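Courses > Housing and Household Studies > Unit 6: Surface Water and Drying

Category: Course handouts, Unit 6

Handout 6.2: Drainage and evaporation in domestic drying

Read before the August practical. Bring the handout and a calculator. The Edeo worksheet is issued separately.
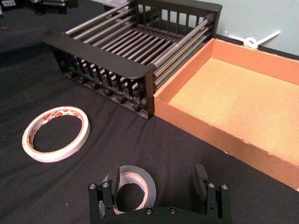
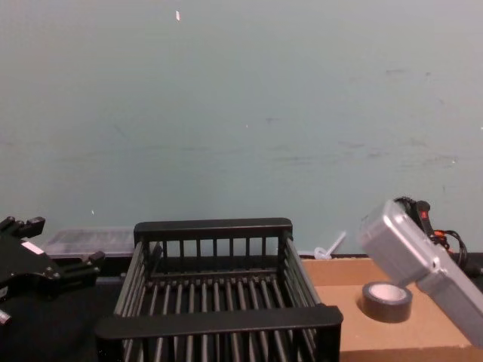
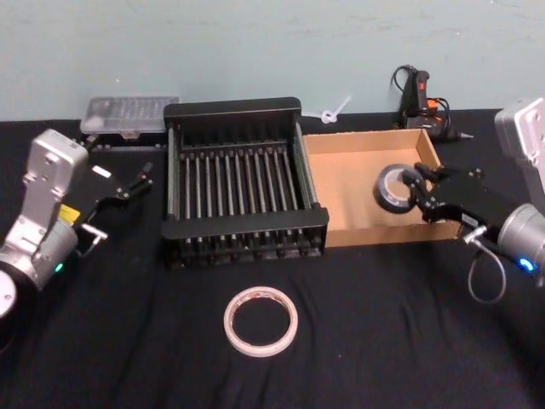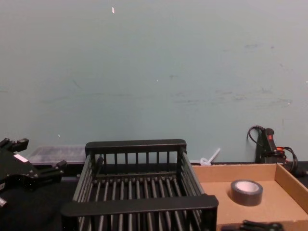 Water leaves a washed surface by two routes, drainage and evaporation, and the two should be kept apart in any calculation. Drainage is driven by gravity, takes a few minutes on a steep surface, and needs no heat. It stops when surface tension holds the remaining film in place. Evaporation removes the film and any trapped drops, and its rate depends on air movement, humidity and exposed area. An object laid flat on a counter traps a thin layer of water underneath and has almost no exposed area on that side. A rack of the open type, such as the black one in the four views, holds the load on narrow members with gaps between them, so air can reach the underside and contact is limited to short lines. Contact lines are where the last water stays. In the worksheet they are entered as a separate term.

6.2.1 Film thickness

Assume a uniform film after drainage. Treat mass per unit area as thickness times density. For a load with a total wetted area of 2,667 square centimeters and a film 0.05 mm thick, the retained volume is 13.3 mL. Bowls and cups placed upright keep pooled water, which has to be added by hand. Do not fold it into the film term.

6.2.2 Angle

A plate at 90 degrees to the counter drains fastest but is unstable without side support. At lower angles the lower edge collects a bead. In the Wulville kitchens data set the bead was still present after 64 minutes in still air. Students should report the angle to the nearest five degrees and state which edge was down.

6.2.3 Room conditions

Evaporation from a small load adds little moisture to a kitchen. Laundry is a different case. A load dried indoors can release 500 mL or more per hour in the early stage, and the Phùng apartment plans (Unit 4) give no extract fan in the room used for it. Review the ventilation notes before attempting problem 3.

The Plurkum method treats the room as a single mixed volume. It overstates drying near walls and in corners, where air moves slowly. Use it for a first estimate only, and record the humidity at the start and end of the run.

6.2.4 Problems

1. Repeat the film calculation for a thickness of 0.08 mm.
2. Explain why toweling shortens the evaporation stage but leaves the drainage stage unchanged if done late.
3. Estimate the hourly air change needed to hold the laundry room at its starting humidity. State all assumptions.

Related handouts
6.1 Wetting and surface tension
6.3 Indoor laundry and condensation
4.5 Reading apartment ventilation plans
Unit 6 glossary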